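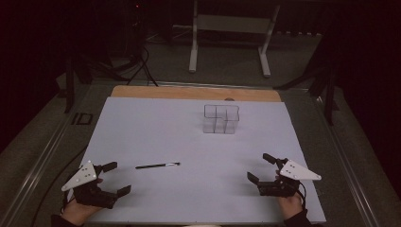 ok so I finally moved my whole desk life back to paper and have thoughts. thread

1/ background: I pay for Plikodex. have for two years. last month I opened it and had 779 open tasks. some of them were from a job I left

2/ one just said "ask Yolandi". ask Yolandi what. I texted her. she doesn't know either

3/ so Tuesday night I exported the whole thing and printed it. 57 pages at the copy place on Hendricks. the guy asked if it was a manuscript lol

4/ went thru it with a pen at the kitchen table. rule was if I had to read it twice it's gone. took till 1am and most of a pot of tea

5/ what was left: 64 things. and a bunch of those were the dentist, worded differently

6/ new setup is one plain notebook, one page a day, left side is work and right side is everything else. no colors no stickers. I tried the colors thing in college and spent more time on the key than on the classes

7/ Thitima swears by index cards instead. she keeps today's in her back pocket and tears it up at dinner. I would wash mine

8/ things I miss already: reminders that repeat. trash night got me right away. put it on the fridge now, big marker

9/ things I do NOT miss: the little red number

10/ someone asked about meetings. I write down what I said I'd do and who I said it to, and that's the entire note. used to type evrything and never open it again

11/ also if your handwriting is bad, write bigger. sounds dumb. Chunhua told me this and I was kind of offended and then it worked

12/ calendar stays on the phone btw. I'm not a monk. anything with a time goes there, anything without a time goes in the book

13/ pen question, bc three of you asked: whatever's in the drawer. I did buy a nice one once and left it on a bus

14/ canceling Plikodex takes four screens and then they offer you half off. I almost took it

15/ Lesego wants me to report back in August so I guess I will. if I go quiet assume I lost the notebok

16/ oh and the dentist is booked. Thursday week, 8:30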